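Über uns

Die Robotik-AG am Gymnasium Gridach

Wir sind die Robotik-AG am Gymnasium Gridach. Bei uns treffen sich Schülerinnen und Schüler aus den Klassen 8 bis 12, die gerne programmieren, Fehler suchen und danach noch einmal programmieren. Im Moment sind wir 20 Mitglieder. Wer neu kommt, muss keine Vorkenntnisse haben. Man sollte aber ein wenig Geduld mitbringen und einen Laptop, wenn man einen hat. Die Schule kann auch Geräte ausleihen.

Ich heiße Marwa Gaber und leite die AG zusammen mit Detlef Steinbach. Herr Steinbach unterrichtet Physik und Technik, ich unterrichte Informatik. Ich habe in Kairo studiert und bin danach nach Deutschland gekommen. Die Texte auf dieser Seite schreibe ich selbst, und die Schüler korrigieren manchmal meine Artikel.

Womit wir uns beschäftigen

Früher haben wir vor allem kleine Fahrzeuge gebaut, die einer Linie auf dem Boden folgen. Das machen wir mit den jüngeren Mitgliedern immer noch, denn dabei lernt man schnell, wie ein Sensor arbeitet und warum er manchmal etwas anderes meldet, als man erwartet. Die älteren Gruppen arbeiten inzwischen zum großen Teil in der Simulation. Ein simulierter Roboter kann gegen die Wand fahren, ohne dass wir danach ein Rad bestellen müssen. Außerdem können mehrere Gruppen gleichzeitig arbeiten, was mit unserem einzigen großen Fahrroboter nicht möglich wäre.

Unser Projekt in diesem Schuljahr heißt Broda. Den Namen haben die Schüler ausgesucht, und ich habe bis heute nicht verstanden, woher er kommt. In Broda soll ein Roboter sich in einem Innenraum zurechtfinden und bestimmte Gegenstände erkennen. Die Gruppe für die Räume stellt Wände, Böden und Einrichtung zusammen. Die Gruppe für die Wahrnehmung untersucht, was man aus verschiedenen Blickwinkeln noch erkennen kann. Die dritte Gruppe plant die Wege.

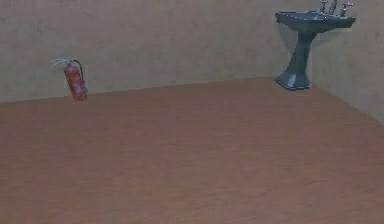
Simulierter Raum im Projekt Broda 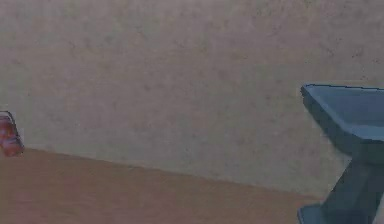 In der Gruppe für die Wahrnehmung sprechen wir viel über Dinge, die nur zum Teil sichtbar sind. Ein Mensch ergänzt den Rest im Kopf, ohne darüber nachzudenken. Für ein Programm ist das eine schwierige Aufgabe, und die Schüler haben dafür schon mehrere Lösungen ausprobiert. Die erste war sehr einfach: nach der Farbe suchen. Das war ein guter Anfang, bis die Gruppe für die Räume einen zweiten Raum mit rötlichen Wänden gemacht hat. Jetzt verwenden wir Farbe und Form zusammen. Das Programm darf auch antworten, dass es nicht sicher ist - diese Möglichkeit war ein Vorschlag von einer Schülerin aus der achten Klasse.

Jede Gruppe führt ein Heft, in das sie schreibt, was sie geändert hat und was danach passiert ist. Herr Steinbach besteht darauf, dass es ein Heft aus Papier ist. Am Anfang gab es Protest, aber inzwischen schlagen alle dort nach, wenn ein Programm plötzlich nicht mehr läuft.

Wettbewerb in Zedow

Einmal im Jahr fahren wir zum Schülerwettbewerb nach Zedow. Man kann dort 100 Punkte erreichen, 80 davon für die Aufgabe selbst und 20 für die Dokumentation. Im Oktober waren wir mit zwei Teams dabei. Das Team Yáñez hat in der Dokumentation die volle Punktzahl bekommen, und das freut uns besonders. In der Aufgabe hatten wir Probleme mit der Zeit, daran arbeiten wir jetzt.

Mitmachen

Wir treffen uns einmal in der Woche nach der siebten Stunde im Informatikraum. Man kann zweimal zum Schnuppern kommen und sich dann entscheiden. Die Teilnahme kostet nichts, nur für die Fahrt nach Zedow sammeln wir einen kleinen Beitrag ein. Wenn das für eine Familie schwierig ist, sprechen Sie uns bitte an - wir finden dann eine Lösung.

Fragen beantworten Herr Steinbach und ich gerne in der Pause oder über das Sekretariat. Eltern, die beruflich mit Technik oder Software zu tun haben und einen Nachmittag mit uns verbringen möchten, sind auch herzlich willkommen.

Stand: 9. November 2023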